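Guides > Kitchen > Gastgate Slow Cooker > Section 3: First Use

3. Before your first meal

Do have a read through this part before you plug anything in. It takes the time of a cup of tea, and it will save you a good deal of scrubbing later on.

1. Lift out the pot and the lid, and peel off any stickers. Wash both in warm soapy water and dry them well. The outer casing must never go in the sink; a damp cloth is plenty.

2. Stand the base on a firm, level worktop, with a hand's width of clear space behind it.
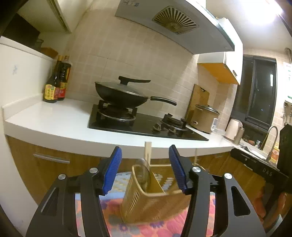
3. Pour in 1000 ml of cold water, put the lid on, and turn the dial to Low. Leave it for an hour with a window open. You may notice a faint warm smell, and it should fade before the hour is up.

4. Switch off at the wall, wait until the pot is cool enough to handle, and tip the water away.

CAUTION: Never put a hot pot under the cold tap. The glaze can crack, and our guarantee doesn't cover it.

Stirring and serving

5. Use wood, silicone or heatproof plastic in the pot. Metal spoons leave grey marks on the glaze (they're harmless, but a nuisance to shift).

6. Stir as little as you can bear to! Each time the lid comes off, allow another 10 minutes of cooking.
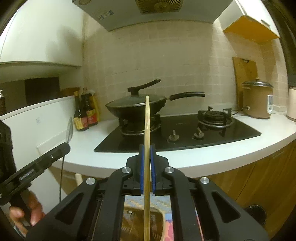 Forthorpe wrote to us after the last edition that ten is on the mean side for a big stew, and that on Low they'd give it nearer twenty. We're happy to go along with that if your pot is full to the line.

7. When the food is ready, turn the dial to Warm. Rice and pasta go soft if they're kept waiting, so cook those separately and bring them together at the table.

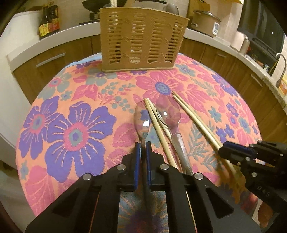

8. Leftovers should go into shallow tubs and then the fridge as soon as they've cooled. Please don't reheat them in the slow cooker, as it warms up far too gently for that. Use the hob, and then by all means put them back on Warm.

NOTE: Spare lids are part 387. Ask for the Brillunum knob if yours has the round dial.

Comments (3)

Pilkington: Mine still smelt a bit after the hour, so I did step 3 again and it was fine.

stewpot1770: Does the lid go in the dishwasher? Can't find it anywhere in section 3.

Pilkington: Top rack, it's in section 5 under cleaning.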